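Apprendre à un bras robotisé à débarrasser une table : le guide pas à pas

Mis à jour le 14 mars 2023

Est-ce qu'une machine peut ranger la table du salon à votre place ? Un peu, oui ! Lentement, avec des ratés, mais le jour où votre bras attrape tout seul un objet posé n'importe comment et le lâche dans la bonne boîte, vous allez sauter de votre chaise. Ce tutoriel s'adresse à ceux qui ont déjà un petit bras monté et qui savent le faire bouger au clavier ou à la manette. Si vous en êtes encore au câblage, commencez par la page de Benedetta Fabbri sur l'alimentation et les servomoteurs, puis revenez ici.

Ce qu'il vous faut

Un bras à six axes avec une pince à deux doigts (le mien est un Vamik, mais la méthode marche avec n'importe quel modèle du même genre)
Une caméra fixée à un pied stable
Une table dégagée et deux bacs de rangement
Un ordinateur avec une carte graphique correcte
Une douzaine d'objets du quotidien
De la patience, et une soirée entière pour l'étape 3

Étape 1 : préparer le plan de travail

Choisissez un revêtement mat. J'ai commencé sur une table vernie et j'ai perdu un week-end à me battre contre les reflets du plafonnier. Un tissu ras bien tendu règle presque tout, et il a un autre avantage : les objets glissent moins quand un doigt les effleure. Collez-le aux quatre coins, sinon la pince finit par faire un pli et tout le monde déménage de deux centimètres.

Pour la lumière, fermez les rideaux et gardez une lampe allumée en permanence, toujours à la même place. Vous ferez varier l'éclairage plus tard, quand le reste tiendra debout.

Étape 2 : choisir les objets

La tentation, c'est de prendre des cubes. Ils se saisissent bien, ils ne roulent pas, on obtient vite de jolis résultats... et on n'apprend rien sur le ménage ! Dans une vraie maison, il y a des sachets, des brosses, des gobelets, du courrier. Mélangez du rigide et du souple, du plat et du haut, du mat et du brillant. Gardez tout de même un ou deux objets faciles, ils servent à vérifier que rien n'est déréglé avant chaque séance. 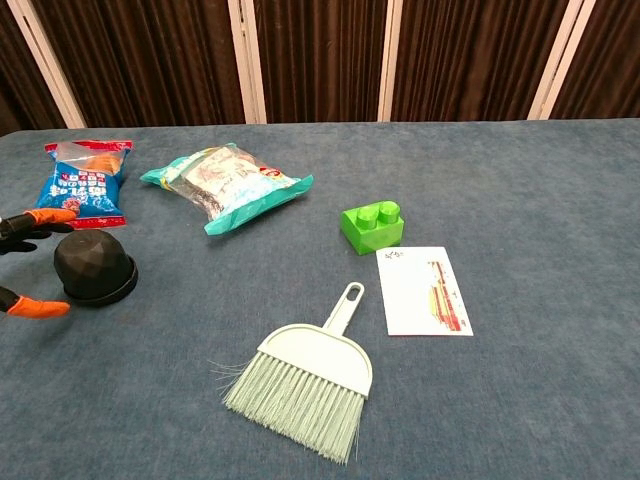

La prise est le vrai sujet de ce tutoriel, et tout se joue dans les derniers centimètres. Un objet ne se pince pas au hasard : il faut décider de quel côté les doigts arrivent, quelle ouverture ils gardent et à quelle hauteur ils se referment. Prenez le gobelet noir retourné : avec son dôme à facettes et son rebord posé à plat, il demande une ouverture large et une fermeture basse, un doigt de chaque côté. La brosse vert pâle s'attrape par le manche, jamais par les poils. Et pour les sachets de grignotage, visez l'un des bouts soudés, c'est là que le plastique se laisse le mieux pincer. Quant à la carte blanche, gardez-la pour la fin, un carton à plat sur du tissu reste l'exercice le plus ingrat que je connaisse.

Étape 3 : enregistrer les démonstrations

Passez en téléopération et rangez la table vous-même, un objet à la fois. Chaque geste complet, du départ à la dépose dans le bac, compte pour une démonstration. Mon premier modèle en a reçu 184 et il fonctionnait à peu près une fois sur deux. Avec 955, il est devenu franchement agréable à regarder.

Quelques réglages qui m'ont fait gagner du temps :

Revenez toujours à la même position de repos entre deux gestes.
Déplacez les objets à la main après chaque essai, et tournez-les aussi.
Marquez une courte pause avant de fermer la pince.
Supprimez les démonstrations hésitantes le soir même (le lendemain, on devient indulgent).
Gardez vos rattrapages réussis. Un geste raté puis corrigé proprement vaut de l'or.

Laurinda Garcia, qui m'a initié à tout ça, ajoute une consigne que je respecte désormais : travailler par séries de 12, puis se lever et marcher un peu. Au-delà, la main fatigue et ça se voit dans les trajectoires.

Étape 4 : entraîner et tester

Lancez l'entraînement pour la nuit. Au réveil, commencez par l'objet facile, seul au milieu de la table. S'il est raté, inutile d'aller plus loin : vérifiez d'abord que la caméra n'a pas bougé. Ajoutez ensuite un deuxième objet, puis un troisième, en laissant de la place autour de chacun.

Gardez une main près de l'arrêt d'urgence et bridez la vitesse. Un doigt qui appuie sur la table au lieu de se refermer peut griller un servomoteur en quelques secondes, et Remo Gatti, qui m'en a vendu deux de rechange, en rit encore.

Étape 5 : compliquer un peu

Une fois la table vidée plusieurs fois de suite, rapprochez les objets, faites-les se toucher, changez la lampe de place. Le taux de réussite va chuter, c'est normal. Enregistrez de nouvelles démonstrations dans ces conditions précises et relancez l'entraînement. J'en suis à 2780 gestes enregistrés et je continue à progresser !

Alors, ça range vraiment ?

Sur une table préparée, avec des objets connus, oui, et j'adore ça. Mon bras met jusqu'à 12 minutes pour faire ce que je boucle en trente secondes, il confond encore le bac de tri et la poubelle, et un sachet froissé autrement que d'habitude peut le laisser planté là. La vaisselle sale et le linge, on en reparlera. Mais il y a deux ans, le mien ne savait même pas revenir à sa position de repos sans cogner le pied de la caméra.

Prochaine page : le tri dans trois bacs, avec les fichiers de configuration d'Ermanno Gentile.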